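9 September 2019
Glue bench, back room

Batch 6 of the hide glue is out of the pot and I am prepared to say it is better than batch 5, which is the sort of praise you give a dog for being sick outdoors.

Same recipe as before. Pearl glue from the Nirnmont sack, soaked overnight in cold water, then into the double boiler and held at 140 F by the pot thermometer. The pot thermometer and the probe still disagree by four degrees. I have gone with the probe, on the grounds that it cost more.

Pulled a string between finger and thumb at twenty minutes. It broke short. Added a splash of water, waited ten minutes, got a proper string, about the look of thin syrup. Marcus Ferreira came by at this point and said it smelled like a wet horse. Noted.

Test joints: maple to maple, end grain sized with a thin coat first and left until tacky. Six pairs, rubbed, no clamps. Then another six with clamps, for the people who don't trust rubbed joints (me). All marked in pencil on the face that won't be broken. Last time I marked the other face and we spent a pleasant afternoon doing jigsaw puzzles.

Room was at 44 percent humidity when I started. I'd have liked it warmer. The heater was on but somebody had aimed it at the coat rack, so the coats were in excellent working condition. Warmed the blocks on top of the boiler lid instead, which works until you need to lift the lid.
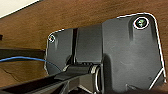 Open time was the problem again. From brush to gel I had well under a minute on the cold blocks and maybe a minute and a half on the warm ones. You can stretch it with urea, and the Ruiz-Ortega notes say to start small and creep up. They do not say what small is. I have underlined "small" in the binder and put a question mark next to it, joining the question mark that was already there from whoever had the binder before us.

Plan for batch 7 is to split the pot in three: plain, a little urea, more urea. Weigh it this time. "A pinch" appears four times in my notes from the spring, and having looked at my hand and then at Marcus's hand, I no longer consider it a unit.

Breaking tests on batch 5, done this morning before the new pot went on. Best pair let go at 1,431 pounds on the press gauge, and took a nice long flake of maple with it, so that one was wood failure and I'm happy. The worst went at 200 and came apart clean as a whistle, shiny on both faces. Starved or chilled, take your pick. I pick chilled. It was the last of the lot and I had stopped to answer the phone.

The phone was Vostel, about the invoice. We are paid up. They now agree that we are paid up. This took longer than the glue.

I threw out the lower four results from the first morning, where the blocks were slipping in the jaws. Marcus thinks I should keep them in and mark them. He's probably right, so they're back in, with an asterisk and a bad attitude.

Other business. The Pakness brushes are shedding. I picked nine bristles out of one joint with tweezers and left the tenth because it was under the clamp and I have limits. The old round brush with the tape on the handle sheds nothing at all and looks like something you'd find in a drain. Using that from now on. Please don't clean it with anything hot.

Leftover glue is in the jar in the fridge, labeled GLUE on the lid and on both sides. It does look like apple jelly. I have said this before and I was not believed, and the toast incident went the way it went. It should be good for a week or so. If it's runny when cold, or has fur, toss it.

To do before the batch 6 breaks:
Calibrate the probe in ice water, and the pot thermometer while we're at it
Sandpaper or leather for the press jaws
Order urea, the plain kind, no fertilizer with blue specks in it
Cut more maple, same board if there's enough left
Aim the heater at the bench

Joints stay put until they've had three full days. Then breaks, in the marked order, phone off the hook.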